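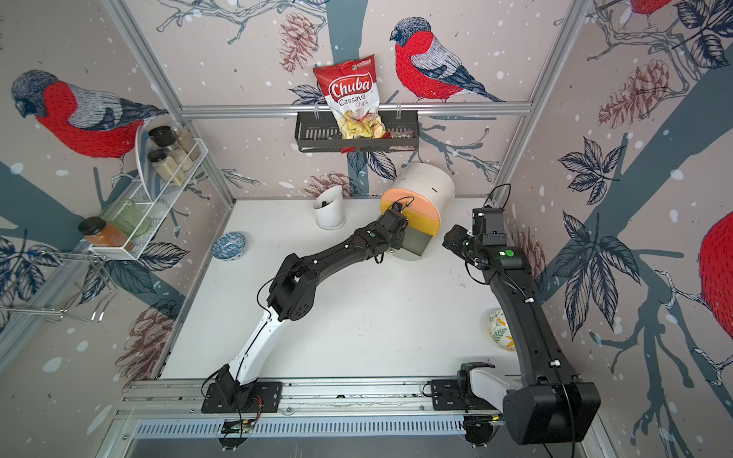
Why do the blacks in a reprinted comic look flatter than they did in the first edition?
Most reprints are shot from a printed copy, and the scan turns solid ink into a field of tiny dots that the press then prints a second time.

Dexter Quintanilla has spent most of his working life on that second set of dots. He prepares files for Clernodance, a small publisher of horror and fantasy reprints, and his current job is the collected Rundine, a black-and-white serial whose original art was sold off page by page. The book runs to 452 pages. Original boards survive for 60 of them. The rest come from printed issues.

The method is slow. Each printed page is scanned in grayscale at a resolution well above what the press needs. Line art is then split from gray tone. Lines are converted to pure black and white, with the cutoff set by hand for each panel, and the tone is blurred just enough to remove the old dot pattern before a new one is laid over it. If the blur is too weak, the old dots and the new ones clash and leave a plaid pattern across the skies. If it is too strong, rain and hair disappear.

Lettering is handled apart from the art. The first printing of Rundine used a thin pen for captions, and ink spread filled in many of the small letters. Quintanilla opens these up one at a time and does not replace them with a font. "A font sits on the page differently," he says. "The balloons were drawn to fit the hand."

Paper is the other variable. The old issues were printed on newsprint, which soaks up ink and softens every edge. Clernodance chose Ambrose, an uncoated stock with a slight cream tint, after proofs on gloss made the brushwork look brittle. Uncoated paper still swells the dots, so the midtones are lightened in the file to compensate.

The hardcover is limited to 400 copies and ships in April, with a bound-in essay on the Clerkik backup stories. These ran in only 2 issues and have not been collected before. A softcover will follow on the same paper at a smaller trim size, and the screens will be made again for it.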